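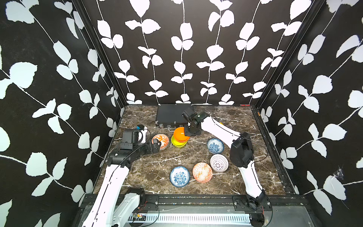
Zweiarmiger Aufbau: Schutzhalt beim Stapeln von Schalen, rechter Arm drückt auf die oberste Schale

Clisus Hilfeforum – Bereich Betrieb und Störungen

Eingestellt von Labor_Hundale
Schlagwörter: Schutzhalt, Kontakterkennung, Stapeln, zwei Arme

Sehr geehrte Damen und Herren,

wir betreiben an unserer Einrichtung einen Tischaufbau mit zwei Armen, deren Ablaufsteuerung mit Jomaddale erstellt wurde. Die Aufgabe besteht darin, Schalen unterschiedlicher Form aufzunehmen und übereinander abzusetzen. Zum Bestand gehören einfarbige Schalen in Grün, Gelb und Orange sowie gemusterte Schalen, darunter eine weiße mit feinem Gittermuster. Der rechte Arm führt den Stapel, der linke nimmt sich der übrigen Schalen an.

Seit der Umstellung der Greiferfinger im Dezember tritt folgende Störung auf: Der rechte Arm setzt die oberste Schale ab, öffnet den Greifer jedoch nicht, sondern fährt weiter nach unten. Nach kurzer Zeit meldet die Steuerung den Fehler 345 (Überlast Ellbogengelenk) und löst den Schutzhalt aus. Der Arm verbleibt dann unter Last auf dem Stapel. Bei der grünen und der gelben Schale ist der Fehler bislang nicht aufgetreten, bei der orangefarbenen in 13 von 42 Durchläufen.

Erschwerend kommt hinzu, dass der linke Arm beim Schutzhalt des rechten nicht anhält. Er beendet zunächst seine laufende Bewegung. In zwei Fällen wurde dabei eine Schale vom Tisch geschoben; eine davon ist zerbrochen. Personen kamen nicht zu Schaden.

Wir bitten um Auskunft zu folgenden Punkten:

Wie lässt sich die Ursache für das Weiterfahren nach dem Aufsetzen eingrenzen?
Ist das Verhalten des linken Arms zulässig oder liegt ein Einrichtungsfehler vor?
Wie ist der rechte Arm nach dem Schutzhalt gefahrlos vom Stapel zu lösen?

Die Kraftgrenzen wurden nach der Umstellung nicht verändert. Beide Arme wurden einzeln referenziert.

Mit freundlichen Grüßen

Werkstatt_Bennani

Zu Ihrem ersten Punkt: Die Beschreibung deutet auf einen falschen Werkzeugmittelpunkt hin. Wurden längere oder kürzere Finger montiert und der alte Wert beibehalten, so stimmt die berechnete Ablagehöhe nicht mehr. Bei den unteren Schalen kann dies unbemerkt bleiben, sofern der Ablauf dort eine größere Höhenreserve vorsieht. Der dritte Ablageschritt ist gesondert zu prüfen. Gehen Sie bitte wie folgt vor:

Werkzeuglänge am stromlosen Greifer nachmessen und mit dem hinterlegten Wert vergleichen.
Gewicht und Schwerpunkt des Greifers neu eintragen. Die Handgelenkkamera ist mitzurechnen; sie wird häufig vergessen.
Den Ablauf ohne Schalen in reduzierter Geschwindigkeit fahren und die Endhöhe jedes Ablageschritts notieren.
Erst danach die Kontakterkennung mit einer unempfindlichen Schale erproben.

Von einer Anhebung der Überlastgrenze ist dringend abzuraten. Die Meldung würde dann später erscheinen, die Kraft auf den Stapel wäre entsprechend höher.

Zu Ihrem zweiten Punkt: In der Grundeinstellung werden beide Arme als getrennte Gruppen geführt. Ein Schutzhalt wirkt somit nur auf die Gruppe, in der er ausgelöst wurde. Bei einem gemeinsamen Arbeitsraum ist dies nach unserer Auffassung nicht vertretbar. Die Kopplung der beiden Gruppen ist in der Sicherheitskonfiguration vorzunehmen und anschließend mit einer absichtlich ausgelösten Unterbrechung nachzuweisen, und zwar von jeder Seite aus. Bis dahin sollte jeweils nur ein Arm in Betrieb sein.

Zu Ihrem dritten Punkt: Den Fehler keinesfalls quittieren, solange der Greifer auf der Schale aufliegt – der Arm nimmt unter Umständen die unterbrochene Bewegung wieder auf. Zunächst ist das Programm abzubrechen und nicht lediglich anzuhalten. Anschließend wird im Einrichtbetrieb senkrecht nach oben freigefahren, bei geringster Geschwindigkeit. Die Hände bleiben währenddessen außerhalb des Arbeitsraums. Vor dem Lösen der Bremsen von Hand muss der Arm abgestützt sein.

tischroboter_nutzer

Hatten wir auch. Neu gestartet, seitdem in Ordnung. Eventuell liegt es am Kabel.

Labor_Hundale

Vielen Dank für die Rückmeldungen. Ein Neustart war bereits erfolgt und blieb ohne Wirkung. Die Nachmessung ergab, dass für den rechten Greifer weiterhin die Länge der alten Finger hinterlegt war. Der Wert wurde berichtigt, die Erprobung mit Schalen steht noch aus. Die Kopplung der Schutzhalte ist bei der zuständigen Stelle beantragt; der Betrieb mit beiden Armen bleibt bis zur Abnahme ausgesetzt.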